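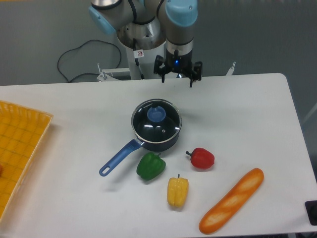

Allik tabletop station with the parallel gripper, kitchen object set on the table

Allik Tabletop Station
Single-arm manipulation station for teaching labs and small research groups

The Allik is a complete station with one arm, a pedestal, a white worktable and a parallel gripper. It is made for groups who want to start recording and testing pick-and-place tasks without spending the first months on building furniture. You receive it in two crates. Two persons can put it together in one day, and one of them should have some experience with cables.

We at Prernby sell the Allik since September, and this page was rewritten after the questions we received from the first customers. If you read the old version, please look again at the part about the pedestal, where the text was not clear.

What is delivered
Arm with light-blue joint caps
White pedestal with base plate and bolts
White worktable with rounded corners
Parallel gripper with two fingers, already mounted
Control box and power cable
Cable set, 3 m
Kitchen object set (see below)
Printed manual in English

The computer is not included. A list of computers which we have tested can be requested by e-mail.

The gripper
The gripper is electric and needs no air supply. Two fingers move in parallel, and the opening can be set in software in small steps. The small indicator light on the front of the body is blue on our stations. The colors and their meanings are explained in chapter 8 of the manual, and we advise to print this page and hang it near the station.

The fingers can be changed with two screws. Soft finger pads are sold separately. For round and smooth objects, like a toy pepper, we recommend the pads. For handles and knobs the standard fingers are good enough in most cases.

The kitchen object set
Many customers ask why we deliver toy food with a serious machine. The toy food is light, it does not spoil, and it can be bought again when a piece is lost. The set has a small saucepan with a glass lid, bell peppers in green, red and yellow, and a baguette. The basket tray can be used as a place to sort things into or to take things from.

The saucepan is the piece that gives the most work. The lid has a blue knob, and the handle is also blue, with a hole at the end for hanging. Glass gives reflections, and depth cameras often have trouble with it. We kept the glass lid in the set for this reason, as a real kitchen has the same problem. If your group is at the beginning, start with the peppers and take the lid later.

Typical tasks that come with the software as examples:
Put one named pepper into the saucepan
Take off the lid and lay it on the table
Move the baguette to the tray
Turn the handle of the saucepan to a given side

Pedestal and table
The pedestal stands behind the table and is not connected to it. When somebody leans on the table, the arm does not move, but the position of the table to the arm can change. Please check it before each recording day. The software has a short routine for this and it takes 180 seconds.

Leave free floor behind and beside the pedestal. The cables must not be pulled tight, so a loose curve on the floor is correct, but do not place it where people walk. The warning sticker on the pedestal must stay readable. If it is damaged, we send a new one without cost.

Training
A training day at your place can be ordered with the station. It is given by Dzintra Rätsep, who also wrote the manual. Customers who bought through our partner Chaiyaporn can order the same day under the same conditions.

Ordering
Order number: 237
Delivery time: 8 weeks
Shipping from: our warehouse in Wolunthorpe

The price depends on the country and on the training, so please write to us for an offer. Offers asked before 10th February include one extra pair of soft finger pads.

Accessories
Soft finger pads, pair
Replacement toy food, single pieces or full set
Cable set, 8 m
Second basket tray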